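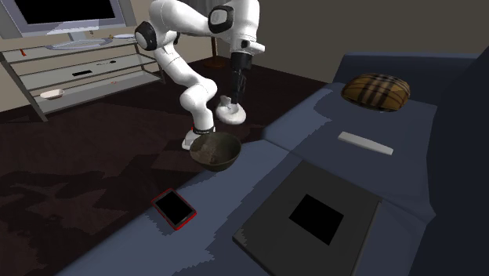 Sindeck

Sindeck was a line of home cassette decks and, later, matching amplifiers, built by Tkachenko at its plant in Botton. Best known for the Sindeck 708 and the 722, both two-head decks sold mostly through small hi-fi stores. Made in small runs for most of its life. The name is still used by a repair shop in Skascombe, which bought the leftover parts and the rights to the badge but has never put out a new deck under it.

Not to be confused with the Sindeck tape cleaner, a bottled fluid sold by a different company.

Background

Tkachenko started out making power supplies and test gear for radio repair shops. Tape came later, first as a side job: the company built transport parts for other brands, mainly capstan assemblies and head mounts. When one of the bigger customers dropped out, the plant was left with a full stock of transports and no buyer. The first Sindeck was put together around these.

That deck had no model number on the front, only on the back plate. Collectors call it the "plain" Sindeck. Top loading, piano-key controls, no noise reduction. Sold slowly. The meters were praised in store reviews of the time, everything else less so.

Sindeck 708

The 708 was the first front loader in the line and the one that made the name. It kept the old transport, turned on its side, with a heavier flywheel and a new belt path. Dolby B was included as standard. Tape type was picked by hand with a three-way switch (normal, chrome, metal on later units; early ones have ferrichrome in the third spot).

Sound was usually described as warm and a little soft up top. Part of this is down to the playback EQ, which was set slightly off the standard on early boards and quietly fixed later on. Tapes recorded on an early 708 can sound bright on other machines. Owners of both versions tend to prefer the early one anyway.

Known weak points:
Main belt, stretches and slips. Cheap to replace.
Door damper. Goes stiff, then fails, door drops open hard.
Record/playback switch. A long slide switch on the main board, gets dirty, causes dropouts on one channel. Cleaning usually cures it.
Counter belt. Tiny, often missing.

The counter itself was mechanical, three digits, and reads in turns and not in minutes. The manual includes a chart for converting, which is wrong for C-90 tapes.

Sindeck 722

Released in June, a month the trade considered a bad time to launch anything, and held back from some stores untill fall. The 722 replaced the piano keys with soft-touch logic controls and used two motors in place of one. Dolby C was added. Level meters changed from needles to a bar display, green going to red, which split opinion. A version with needle meters was offered by special order, and is now the most wanted Sindeck of all.

The transport was new and much quieter. Wow and flutter were better on paper and by ear. Wind and rewind slower than on the 708, oddly, as the new reel motor was a low-torque type picked to be gentle on thin tape.

Trouble spots on the 722 are different. The logic board runs warm and its solder joints crack, giving a deck that plays but wont stop, or stops but won't play. The mode belt turns to tar. This has to be cleaned off the pulleys with alcohol before a new one is fitted, a messy job. Heads are long-lasting and rarely need changing.

Serial numbers on the 722 restarted twice, so they're not much use for dating. The highest one on record is 2734, on a unit with the later blue logic board. How many were really built is not known, the plant's books did not survive the move.

Amplifiers

Two integrated amps were sold to match, both in the same case as the 722. The smaller was a rebadged outside design. The larger, the Sindeck 49, was Tkachenko's own work and took its number from the width of the prototype case in centimeters, though the one that went on sale was narrower. Moving-magnet phono input only. Two tape loops, as might be expected, with dubbing both ways. No remote. Headphone socket wired through resistors from the speaker outputs, so it is happiest with higher-impedance headphones.

The 49 has a protection relay that clicks in a few seconds after power on. Contacts wear. Low or scratchy sound in one channel at low volume is nearly always the relay.

Reception

Reviews were fair to good. The 708 was seen as a solid mid-price buy, with complaints about the door and the plain looks. The 722 was compared with Japanese decks at the same price and usually came second: better build, fewer features, no auto-reverse, no music search. Sales outside the home market were small and most export units went out with the voltage selector locked, a thing to check before plugging one in.

End of production

The line was wound down as buyers moved to CD. A three-head deck had been planned and shown to dealers, one working sample at least. Its not known to have survived. Tkachenko went back to power supplies and left the Botton building soon after.

Spare transports, faceplates and a run of new heads went to the shop in Skascombe. It still services the 708, 722 and 49, takes in repairs on Wednesday only, and sells belt kits by mail. Service manuals were never officially released; the copies going around are scans of dealer binders and lack the page on azimuth adjustment.

Collecting

Prices are low for the 708, higher for a working 722, high for the needle-meter version. Faceplates scratch easily and the lettering rubs off near the record level knob. Replacement knobs from the amps fit the decks, color match not perfect. Fakes of the needle-meter 722 exist, made by fitting meters from other brands. The real ones have the zero mark slightly left of center.

See also

Cassette deck
Dolby noise reduction
Integrated amplifier
Wow and flutter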